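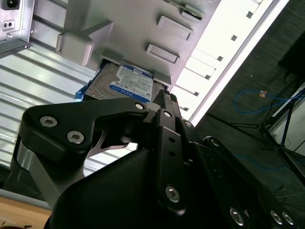
Vol. 6, No. 14

2021-04-16

Quick one tonight, match starts in forty minutes and I still haven't eaten.

So. The Bilwood Open. Clay, small club, second round of qualifying, and I went up on the early train because Rüdiger Fuchs was down to play on court 3 at ten and I've been going on about his backhand to anyone who will listen. One hander. Old style, big shoulder turn, takes it late. Lovely thing when it works.

First set it didn't work. 6-2 to the other guy, a lefty who just kept kicking the serve up above his shoulder on the ad side. Rüdiger standing in, standing back, standing in again. No idea where to be. He got maybe three clean returns off that serve the whole set and two of those were on 40-0.

Cold too. Wind coming straight across from the parking lot. I had one glove.

Second set, different match. He moved way back, almost to the fence, and started looping everything high and deep and just waiting. Ugly tennis. Long, long games, one at 2-3 must have gone to deuce eight times and he saved every break point with a forehand, which if you read this blog you know I didn't think he had. Won it 7-5. Took his cap off, threw it at the bench, missed.

Third set, 6-4. Broke at 3-all with a backhand up the line – yes, that one – and I made a noise I'm not proud of. Lady next to me offered me a sandwich. Took it. Egg.

Some stuff I scribbled down on the train back:

His second serve is still a problem. Sits up. A better returner eats that, and he'll get a better returner on Sunday.

Fitness looks good though. Last spring he was cooked after ninety minutes, hands on knees between points. Today he was jogging to the chair at 5-4 in the third.

He's using a new racket, the Stavero, and I'm fairly sure it's strung tighter than the old one. Different sound off the strings. Could be imagining that.

No coach in the box. Just a bag and a banana.

Prize money for a qualifying win is next to nothing and people keep asking me why these guys bother. The main draw pays 2,000 for a first round loss, so one more win and the trip is paid for plus a bit. Thats the sum they're all doing, every week, in every town like Bilwood. Hotel, stringing, train, food. Then you watch a guy slide eight feet for a drop shot at 15-40 in an empty-ish club on a Friday morning and it makes a bit more sense, or it does to me.

The clubhouse has changed hands again by the way. New owners took out the old bar and put in a juice counter. Four kinds of juice, none of them good. The coffee's fine. The balcony over court 1 is closed for repairs so if you're going this weekend get there early and take the bench by the umpire's hut, best view left in the place. Bring a cushion.

Other results I caught, sort of: the Ahmadpour Academy kid lost in straight sets but had set points in the second, worth keeping an eye on. Top seed came through without dropping serve. The doubles I didnt see any of, had to run for the train.

Sunday then. Final round of qualifying, not before noon. I'm going if the knee lets me and if I can get somebody to take the dog. Will post the score either way.

Right, pasta.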